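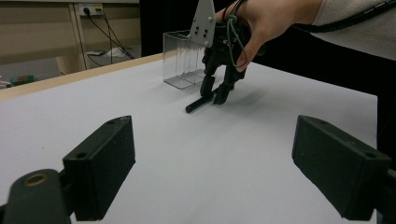 We got to the Yau lab in Jusholm a little after 10 on Thursday, 13 of us, mostly from the Wuvville technical college. Jacqueline Gilbert met us at the door and took us straight upstairs to the demonstration room.

The group studies how a robot can learn a task from people using hand-held grippers. A person does the job at a table with the same kind of fingers the robot will have, and the recordings go into training. No robot arm is needed at that stage. Araba Sowah said a new person takes one morning to get comfortable with the tool.

The task they are working on now is called Kana. A short black rod has to be picked up and put into a clear box. Clear plastic is hard for the cameras, and they picked it for that reason. The current model was trained on 329 recordings. In 100 test runs on the arm it finished 70. Most of the misses came at the box, and only a few at the pickup.

Mathis Boyer asked whether more recordings would fix that. Nghĩa Huỳnh, who ran the tests, thinks varied starting positions matter more than the total, but they have not tested the two separately yet.

Three of us tried the gripper. It is heavier than I expected and the cables pull on your wrist. Ayanda Adams got the rod on her second try.

Lunch was downstairs. The afternoon was the machine shop, which I will write up separately.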